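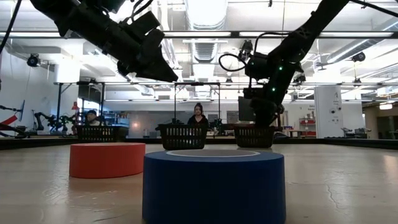
**second_section** replied:

The department should reconsider the rule that both arms must be in use during a graded run. Our team can complete the Cludlow sorting task with one arm, and the second adds risk without adding marks. We ask that the rule be made optional before the January assessment.

---

**course_office** wrote:

The request has been noted. The two-arm requirement is part of the published outline for the Usance module and will remain in force for this session. Teams are reminded that the task is assessed on coordination as well as on placement. A run in which one arm remains parked throughout will be recorded as incomplete.

---

**bench_mentor** wrote:

I support the requirement, with one reservation. The marking sheet gives equal weight to a dropped roll and to contact between the arms. These are not equal faults. A dropped roll costs a team one attempt; a collision can cost every team the bench for an afternoon. I would ask the office to separate the two entries. 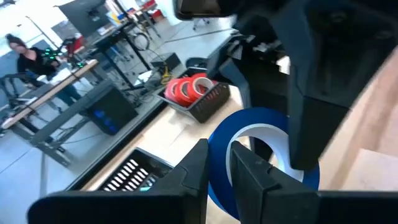
*Cludlow task: blue roll between the fingers, red-orange rolls in the basket behind.*

---

**second_section** wrote:

We agree about the marking sheet and still disagree about the rule. Our log holds some 70 attempts. Most of our faults occurred when the arms approached the same basket from different sides. The outline says nothing about which arm has priority, and each team has settled the matter differently. Results from different teams are therefore hard to compare.

---

**leinonen_bench** wrote:

Our team had the same difficulty and adopted a fixed order: the left arm waits until the right arm has cleared the basket rim. It is slower, but the faults became rare. I do not think the rule needs to change — a line on priority in the outline would be enough.

---

**course_office** wrote:

A line on priority will be added to the outline, and contact between arms will have its own entry on the marking sheet. The two-arm requirement stands. Teams that wish to contest it further may do so in writing through the module page. Logs should continue to be filed under Fleretti, with the team name in the subject line.

---

**second_section** wrote:

Understood. We will submit our objection in writing. Does the priority rule apply to practice runs, or to graded runs only?

---

**course_office** wrote:

Graded runs only.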